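4.2 Ratio talk before ratio notation

The finding that pleased us most in this study is also one of the easiest to miss in the score sheets. Children in the talk-first classrooms at Elley and Fimutton were using the language of ratio well before they had been shown a colon or a fraction bar, and they were using it correctly. In the written pretest these same children looked much like everyone else. Only when we went back to the transcripts did we see how much was going on.

As described in Section 3, the sample was made up of 160 children aged 7 and 8. Half of the classrooms followed the Lindqvist workbook sequence in its usual order, with notation introduced in the opening lesson and discussion questions at the end of each unit. The other half used the same tasks in reverse: a long stretch of open talk came first, and the symbols arrived only when the class had something it wanted to write down. Teachers in both groups had the same materials and the same total lesson time.

We coded each child's spoken turns for comparison words. Additive comparisons ("there are two more of these than those") were by far the most common in both groups during the early lessons, as earlier work on this age range would lead one to expect. What changed in the talk-first classrooms was the appearance of a second kind of sentence, in which the child tied one quantity to another and kept the tie in place while the numbers grew. "Every time you get one of those you have to get two of these" is a lovely example, said by a seven-year-old in the middle of a task about mixing paint. Another child, working on a bead pattern, told her partner that "it doesn't matter how long you make it, it stays the same kind of fair." We did not have a code for that sentence when she said it. We made one.

Equal parts turned out to be a richer starting point than we had planned for. Our original task design treated one-to-one mixtures as a warm-up, something to get through before the more interesting cases of one to two and two to three. The children disagreed. A group containing three of one color and three of another can be described as "the same," as "half and half," as "one for one," or as "three and three," and each of these descriptions points toward a different piece of later mathematics. Figure 2 shows a mixture of this kind, with no rows or pairs to do the matching for the viewer. The child who says "half and half" is relating a part to the whole. The child who says "one for one" is relating a part to a part. Several of the best discussions in our recordings began when two children realized that they were both right and could not yet say why.

Arrangement mattered too. When items were printed in tidy rows, as they are throughout the Lindqvist pages, children tended to read the answer off the layout: if the rows ended in the same place, the amounts were equal. When the same items were scattered, they had to find some other way to be sure. Many invented pairing on the spot, pointing with a finger from each hand and working through the set. Others counted each color and compared the totals, and a few moved on to wondering what would happen if one more were added to each side. That last question deserves a study of its own! It separates the additive and multiplicative views very cleanly, because adding one to each side of an equal mixture keeps it equal, while doing the same to a mixture of one to two does not keep it one to two.

The Brekance tablet activities, used in both groups during the final lessons, gave us a useful check. Here the child builds a larger mixture to match a smaller one, and no number words appear on the screen at all. Children who had produced at least one sentence tying two quantities together were more willing to revise a wrong answer by scaling both parts. Children who had not done so usually corrected one part only, and then corrected it again. We read this with some caution, as the activity logs record moves and say nothing about reasons, but the match with the spoken data is encouraging.

Figure 2. A mixture in equal parts without rows: three reddish-brown and three dark green rectangular blocks in a metal bin.

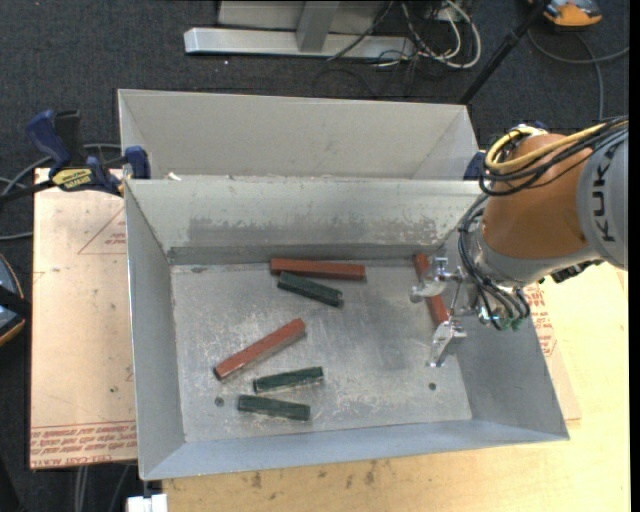

Teachers in the talk-first group raised a fair worry about time. Open discussion of equal mixtures used up more of the early lessons than the plan allowed, and one class reached written notation two lessons behind schedule. The delay had closed by the end of the unit, and when the colon did arrive, many children greeted it as a quicker way to write something they had been saying for days. Section 4.3 turns to their written work.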